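Weaving room notebook
September, early afternoon

Picking up where I left off before lunch. The gray warp is finally on the big loom and tied, and I've woven far enough past the waste yarn to stop holding my breath. It took me two goes at the front knots. The first time I'd tied from left to right in one long sweep, the way I was taught never to do, and by the time I reached the far selvage the first bundles had gone slack as shoelaces. So out they all came, and I started again from the middle with a cup of tea beside me (on the windowsill, Ivone, not on the loom) and worked outward, one bundle left and one bundle right. Much better. I could pat it all the way across and it felt like one piece of cloth.

The yarn is the Clivari wool in the middle gray. I do love it. It has a bit of spring and a nice dry hand, and it forgives a heavy beat, but it is stickier in the shed than the sample cone led me to believe, and I had neighbors clinging to each other every few picks. Gleice suggested opening the spacing up a little, and I wish I'd listened to her before I threaded instead of after. I've re-sleyed from the Preltach reed to the coarser old one with the dented end, and the shed clears now with a small tap of the beater on the open treadle. Please don't "fix" the dented end, whoever is tempted. I know it catches, I've left those dents empty.

I've been thinking all week about how a throw behaves once it leaves us. On the loom everything is flat and tight and handsome, and then it goes home to somebody and spends its life crumpled over something, next to a duvet and a lamp, under a yellow bulb. A gray that looks cool in our north window can go quite brown by a bedside.

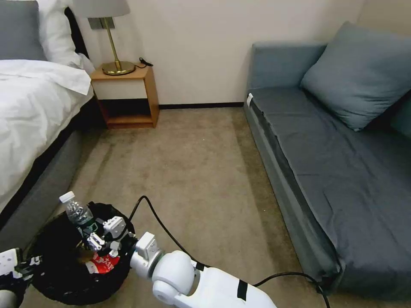 Gray against white and beige, with the drum shade beside it.

I would like us to start looking at every gray we wind in at least two kinds of light, with a piece of plain white sheeting next to it. I did that with the leftover bobbins this morning. The Clivari held up well. The cheaper two-ply from the Andrade box went distinctly pink, and Nesma, who has the best eyes in the building, spotted it from the doorway before I had even asked her. I've put a paper tag on that cone saying "warm!" so nobody grabs it for a repair on the cool gray pieces and has to unpick it, as I did last winter, with a pin and a lot of muttering.

The other thing is drape. Our last Costmont throw was lovely to look at and stood up like a doormat. It weighed 953 grams off the loom, and I've gone back through my notes to see where all that weight came from. I think I was simply beating too hard. I was cross that day about the broken tie-up cord and the cloth shows it, there's a good hand's width near the start that is practically felt. For this one I'm pressing the weft in instead of swinging, and leaving a generous arc in the pick before I close the shed.

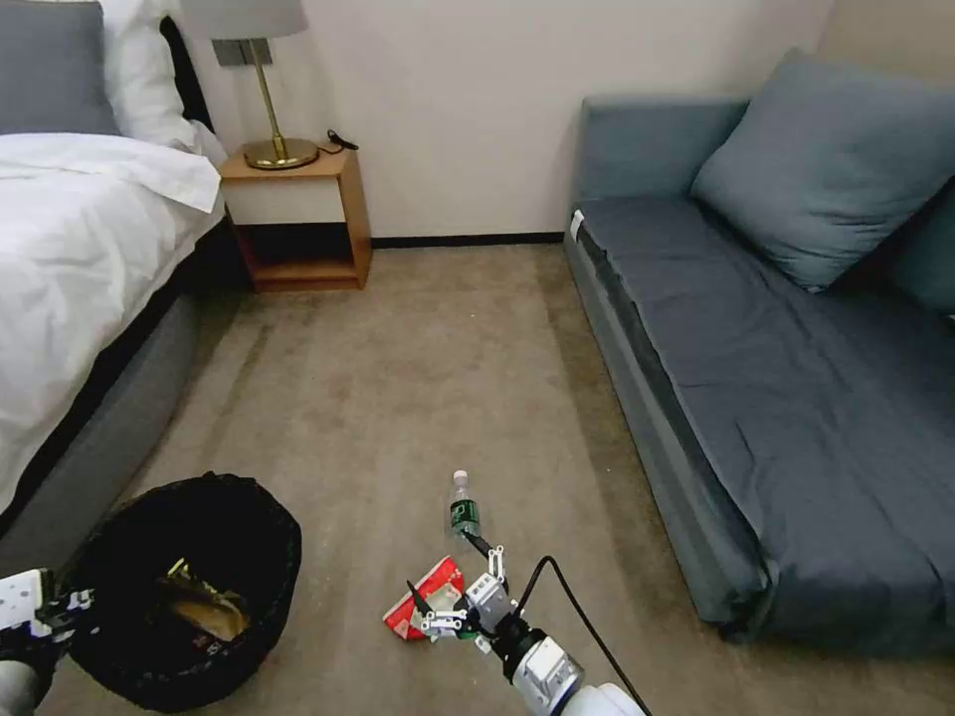 Fringe and border

This is where I need opinions, so please write in the margin if you have any.

Wagner wants a patterned border at each end in white, done in a simple pickup with the fringe left long below it. I'm all for it, but white weft over a gray warp will never come out truly white, it goes to a sort of oatmeal at any distance. My test strip is pinned at the back of this book. I tried 3 versions: the first with the white single, which looked thin and apologetic; the second with it doubled, which covered nicely but pulled in at the edges; and the third doubled but laid in with extra slack, and that one I'm happy with. It does want a temple. I moved mine forward every 11 picks and the edges stayed true, with only one little scallop where the telephone rang.

For the fringe, I twisted one batch by hand and one with the twister. Hand twisted is softer and a bit uneven and I prefer it, though my thumbs don't. Knots go tight against the border, and the trimming waits until after washing, please! Wool fringe shrinks as it likes and you'll only end up cutting it twice.

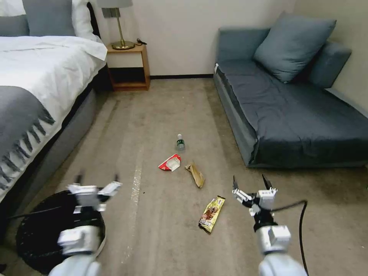

Gwendolyn Tillman

Washing notes, added after tea. I soaked the sample in lukewarm water with a spoonful of the mild soap, pressed it down with the flat of my hands and left it alone while I swept up. No wringing. It lost a little in the width and rather more in the length, and it bloomed beautifully, the gaps between the ends closed right up and the pickup pattern settled down into the ground. It's drying flat on the rack by the sink, so mind your sleeves.

Still to do: wind four more bobbins of the gray and two of the white, replace the frayed cord on the second treadle, and ask Ivone where she has put the long tape measure. I also owe Gleice a proper draft of the border, since all she has so far is my scribble on the back of an envelope. I've left the warp tension eased off for the night. Whoever is in first, take it up two clicks, not three, and check the left edge before you throw anything.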